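# The Quiet Sisters of *Woltinum*

The first time I watched *Woltinum*, I did not like it. I stopped after the second episode and told my husband that it was a show about people who stand in the rain and do not answer each other. Then in May I had the flu, I had nothing else on my list, and I started again from the beginning. By the end of that week I had seen all three seasons.

I want to write about the two sisters, Maren and Ulla Ketley, and about why their story stayed with me longer than the murder which the show is supposed to be about.

For readers who have not seen it: *Woltinum* takes place in a mining town of the same name, in a country that the writers never identify. The sign at the entrance of the town says that 1,233 people live there. In every season this number gets a little smaller, and the camera passes the sign without stopping, so you must pay attention. The mine belongs to the Nørgaard family. The Ketley family has worked in it for three generations. When a young engineer is found dead in the pump house, the police take Maren's husband, and everybody in the town understands that the case is closed before it is opened.

In another show, Maren would now become a detective. She would steal a key, break into an office and find the document which proves everything. I waited for this. Instead she goes to work. She is a clerk in the office of the mine, and she continues to be a clerk in the office of the mine, under the same people who she believes have sent her husband to prison. Her sister Ulla, who left the town at nineteen and comes back on the bus at the end of the first episode, cannot forgive her for it.

That is the real conflict of the series, and it is carried almost completely by two actresses. Heiðrún Brynjólfsdóttir plays Maren with a face that gives very little. In the beginning I took this for coldness. On the second viewing I noticed how much she is doing with her back, with the way she closes a drawer, with the half second before she says good morning to Mr. Nørgaard. There is a long dinner in the fourth episode where she does not speak at all, and I could tell you everything she thinks.

Ulla is the louder part. She drinks, she shouts at the priest, she sleeps in her childhood bed with her boots on. It would be easy to make her only the wild one, and in the first episodes I was afraid that this would happen. But the writers are patient with her. We learn slowly that she sent money home each month during all the years she was away, and that Maren never told their mother where it came from. It is a small cruelty. It explains more about the two women than any big speech.

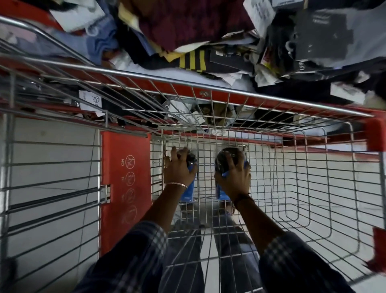 The director, Decha Klinhom, came to television from the theater, and I think one can feel it. He likes to leave two people in a room and close the door. The best example is the sixth episode of the second season, which the fans call "the kitchen episode." The power in the town is out because of a storm. The sisters sit at the table with one candle and divide the things of their dead mother. Who takes the coat, who takes the radio, who takes the good knives. They are very polite. Then Ulla finds the envelopes, all of them, unopened, with the money still inside.

I will not say what follows, but it takes most of the episode and there is almost no music under it. When I watched it the second time, I had to pause it and walk around my living room.

Not everything in the show works so well. The Nørgaard brothers are a problem. The older one has at least some doubts, and in the third season he gets a good scene at the grave of the engineer. The younger one is simply a villain who wears nice gloves. Each time the story moves to their big house, I felt the air going out. The same is true for the inspector from the capital, who explains the plot to his assistant in case we were not listening. I believe the network was nervous and wanted somebody who says clearly what is happening.

And then there is the matter of the ending, over which people have been fighting since the spring. On the fan forum Fliltivness there is one discussion of the last scene that had 2,531 replies when I last looked, and I admit that I have read far too many of them. One side says that Maren knew from the first day who killed the engineer. The other side says that she learned it in the pump house, at the same time as we did. There are people who have studied the reflection in the office window. There is a person who wrote a very long text on the color of her scarf.

I belong to the first group. For me the whole series changes if you accept that she knew. Her silence in the office is then no longer weakness, and it is also not exactly courage. She has made a bargain, and she pays for it every morning at eight. It also makes Ulla's anger more tragic, as Ulla has spent three seasons trying to wake up a woman who was never asleep.

But I understand the others. If Maren knew, then she allowed her husband to sit in a cell for a thing he did not do, and many viewers do not want to have loved a person like this. My own sister, to whom I recommended the show, called me after the finale and was truly angry. "She should have told her," she said. She was not talking about the husband, or the police. She meant that Maren should have told Ulla.

I have thought about this phone call many times. Television has given us a lot of sisters who save each other, who ride through the night and arrive in the last moment. I enjoy them very much. The Ketley sisters mostly arrive too late, or they arrive on time and say the wrong thing. In the last episode Ulla takes the bus again, and Maren walks with her to the stop, carrying the heavier bag. They talk about whether the driver will give change for a 50. Ulla gets on. Maren stays until the bus has passed the sign.

All three seasons of *Woltinum* are available now with subtitles. If you stop after the second episode, as I did, please go back and try the third.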